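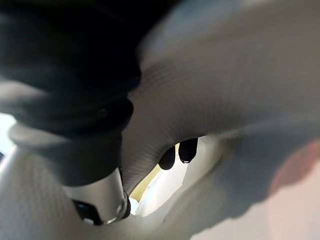
Section 4. Signing in a household at the Rakel food pantry

1. Open Zuvari and tap New Visit.
2. Enter the family size and ZIP code.

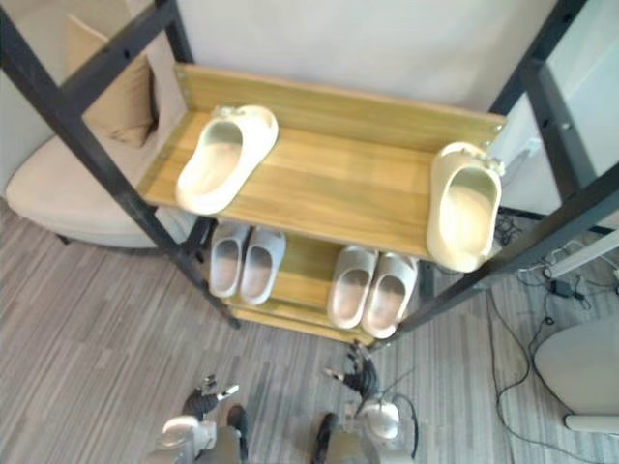

Does a visitor need to show ID?
Only the name and ZIP code are required.

3. Pick a box size. Boxes over 200 go on the Gorier list. 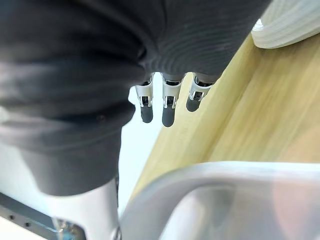

Cengiz Soylu asks that box size be set before printing.

Caution: Do not close the screen while saving.

4. Print the ticket.

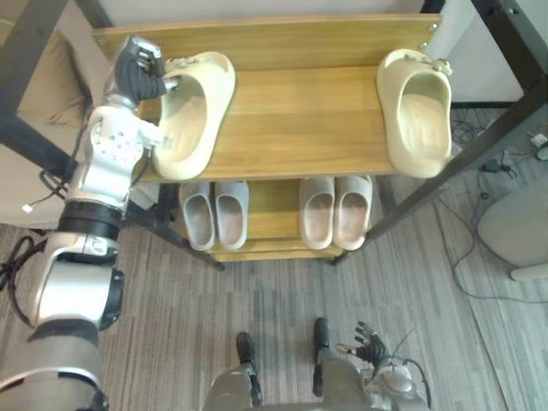 Ozan Dağdelen adds that a jammed ticket can be reprinted from Visits.

5. Tap Done.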